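Handout 6: Can a machine do the chore yet?
Shaohua Su
May
Reading time: 2 minutes
Print this page | E-mail this page

Last week ended on the dishwasher question, and several of you asked why a machine that can weld a car door can't unload a top rack. The short answer is that the car door is always in the same place. The long answer is the subject of this handout and of chapter 4 in the reader.

Start with small parts. A person on a bench picks up a screw or a pin without thinking about it. The fingertips report how hard they are pressing, whether the part is slipping, and which way it is leaning. Most grippers have two stiff fingers and report very little. If the part tilts on the way to its hole, the machine may carry on as if it were straight.

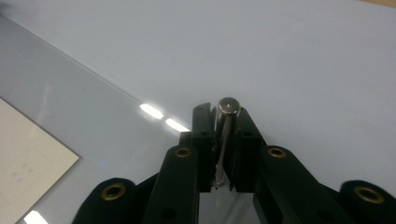
Fig. 1. A short metal cylinder held upright between two gripper fingers.

Look at how little of the part the fingers touch. Now think about a glossy surface, with bright reflections from the lights overhead. A vision system has to tell a silver part from a white streak. People do this so easily that it rarely gets written down as a step.

What counts as "can do"

When a company says its machine can do a job, ask which of these it means.

1. It did the job once, with someone watching.
2. It does the job most of the time in the room where it was taught.
3. It does the job in a room it has never seen.
4. It does the job all shift at a cost the shop will pay.

Skostier is our running case. In the course exercise its Guren arm is given 893 attempts at seating a pin in a plate. It fails 147 of them. That is a success rate of roughly 84 percent, well short of what a shop needs. A person on the same bench would be moved to other work. For homework, sort the failures into dropped part, wrong angle and wrong place, using the log sheet handed out in class. Shaohua Shi has spare copies.

Two hands

Many chores need one hand to hold and one to work. Opening a jar is the usual example, and so is keeping a sheet flat while something is fastened over it. The hands have to agree on timing and force. With two arms there are also more ways to collide, and each gripper can block the camera's view of the other.

One way to teach such a job is to have a person do it while holding the same kind of gripper the machine will use. The person gives up their fingertips and has to work with what the machine has. If the job is awkward for the person that way, expect it to be awkward for the machine. Try it at home with two pairs of kitchen tongs and a shoelace. Allow 40 minutes and take notes on where you got stuck.

The bench task in this unit uses a clear plate over a square of paper, on a pale board. Clear plates are hard to see, and glare can hide part of what lies under them. Compare the hand positions here with your notes from the tongs.
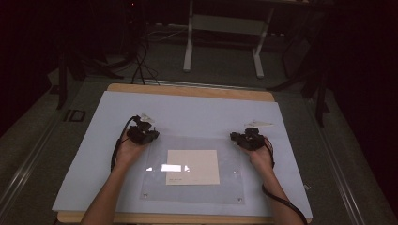 House versus shop floor

A shop can change the job to suit the machine. It can add a tray, paint the bench, or ask the supplier to ship parts facing one way. Nobody wants to do that in a kitchen. This is why the Fan and Fladosex cases in the reader come out so differently even though the hardware is close. Fan sorts fittings from a fixed tray. Fladosex folds towels in a home, where the pile is different every time.

My own view is that shop work with known parts is mostly at level 2 and sometimes at 4. House work is at 1, with a few jobs at 2. You are free to disagree in the essay, but say which level you mean and what evidence would change your mind.

For next time: read section 4.3, finish the failure sort, and bring one chore you think should be easy for a machine.

Print this page | E-mail this page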